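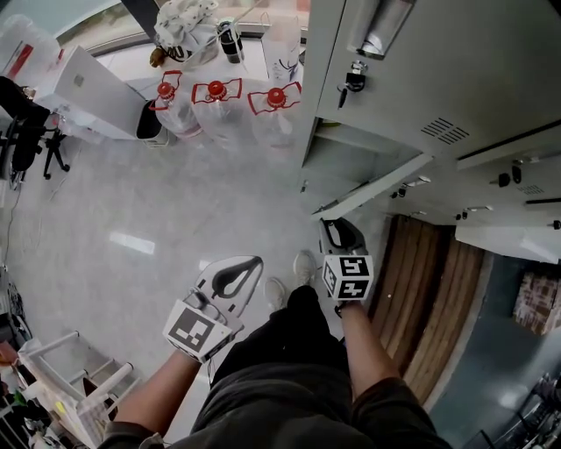 Both grippers in hand, speckled floor, white sneakers.

Tuesday, September 11, 2018

OK, sourdough crackers versus the shop humidity, round whatever this is. Kidding, it's the glaze tests again, and I'm writing it all down tonight while I still remember which tile was which, since my pencil marks burned off half of them (use the underglaze pencil, self, it's in the blue mug).

Kiln was cool enough to open by lunch. I'd loaded 56 tiles on Sunday evening, all from the same bag of Brovura stoneware, all bisqued together back in May and kept in the lidded bin. So the clay is as even as I can make it, and anything odd is on me or on the glaze.

The big question was whether the new Nasr feldspar behaves like the old stuff. We finished the last sack of the old one this summer and everybody's celadon went strange right after. Mine too! Sort of milky, with pinholes around the foot. I had blamed my firing, other people blamed the water, and there was a theory about the bucket lids that I'm still fond of.

Results, top shelf. Old feldspar recipe, scraped together from the bottom of the jar: nice clear green, pools well in the carved lines, no pinholes. New feldspar swapped in straight, same weight: milky, pinholes on most of them. So there's our culprit, or at least a good suspect. New feldspar with a little less clay and a little more silica: much better, still a bit cloudy where it's thick. I like the cloudy ones more than I expected to. There's one with a thumbprint ridge that looks like pond ice and I've put it on the windowsill.

Middle shelf was the iron reds and I don't want to talk about the iron reds. Fine. They went brown. Every one of them, a sort of wet cardboard brown, including the ones from the batch that came out gorgeous in the spring. I think I cooled too fast through the top end. The log says I shut down at 9:40 and went home, and I'd meant to sit there and step it down slowly. Next time I'll program the hold and not trust my evening self.

Bottom shelf: the Drandico stain samples over white slip. Yellow held, the two blues are nearly the same blue, and the pink disappeared completely. Just gone, a plain white tile with a smug shine on it. I looked it up in the binder afterward and the note there says it wants a glaze with no zinc, and mine has plenty of zinc. Somebody had even underlined it. (It might have been me.)

Loss report: 8 tiles stuck to the shelf, all from the runny end of the line blend. I knocked them off with the chisel and ground the spots down, and the shelf needs a fresh coat of wash on the left side before anybody loads it. Please check before you put good work there. I've left a strip of tape on it.

Also weighed what's left of the new feldspar while I was in there: 421 grams in the open jar, plus the unopened sack under the bench. That's enough for the next line blend if I mix small. I'm going to try 50 grams per test, which is fiddly on the old scale but it'll stretch.

Slop bucket smells like a swamp again. I put a splash of vinegar in and stirred it and regretted standing so close. If it's still bad by the weekend I'd say dry it out and start over.

One more thing for whoever uses the Drutuser mixer next: the collar is slipping when it gets up to speed, so keep it low and tighten it between buckets. I sieved everything twice and still found lumps in the tenmoku, and I think that's why.

To do: rerun the straight feldspar swap with thinner dips, just to be fair to it. Iron reds with a real slow cool. Mix one zinc-free clear for the pink. Kiln wash. Find the good sieve, the fine one with the dented rim, it was on the rack over the sink and it isn't now. Relabel the two blues before I mix them up for good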